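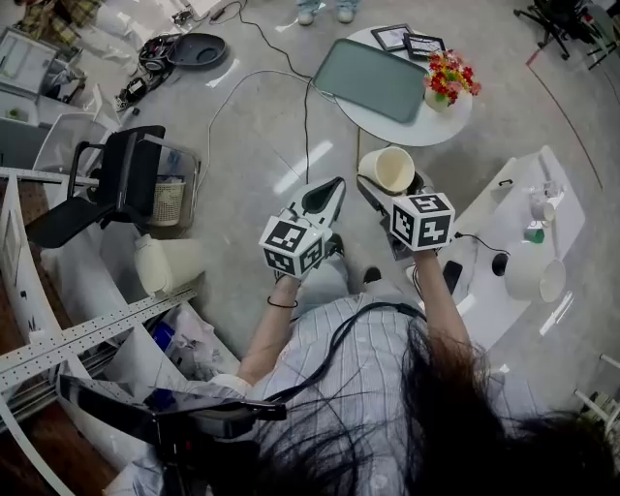

Hand-held grippers, each topped with a marker cube, in use beside the round table at the Aguirre workshop.

Emiliano Cisneros started building grippers in February at his kitchen counter. By spring he had moved the work to Aguirre, a shared workshop where members split the rent and argue over shelf space.

The project is called Griter. It is a pair of hand-held grippers that a person carries around a room, picking things up and setting them down, so that an arm can later be taught the same motions. Cisneros wants the arm to clear a table. He has spent $1,719 so far, and he keeps the receipts in a folder.

"The arm is the easy part to buy," he said. "What I didn't have was any record of how a person does it. So I had to make the thing that makes the record."

The marker cubes took the longest. The first ones were printed on paper and glued down, and the corners lifted. "You get a corner that's off by a hair and the position jumps," he said. "I lost two weekends to glue."

He logs every pick. The count stood at 1,463 when we spoke, and he threw out the first 600 after changing the jaw pads. The old pads were smooth and let cups turn in the grip. The new ones have a texture and a raised rim.

"I didn't enjoy deleting those," he said. "But they were from a different tool, really."

Cables are the main complaint among the people who try it. He has looked at going wireless with a Zallport board - he has one in a drawer - but wants to finish the table task first. 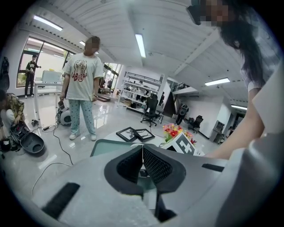
Shigeru Uchida thinks the order is wrong and that the cables should go before anything else. People move differently when they are minding a wire, he said, and the arm will end up learning that too. He would also like to see the picks done at more than one table height.

Cisneros does not disagree about the height. "He's right on that one," he said. "On the cables, I'd say ask me after the next hundred cups."

The arm itself, a used Erkstead, is still in its crate at his house. He plans to bolt it to a bench at Aguirre once the other members agree on which bench.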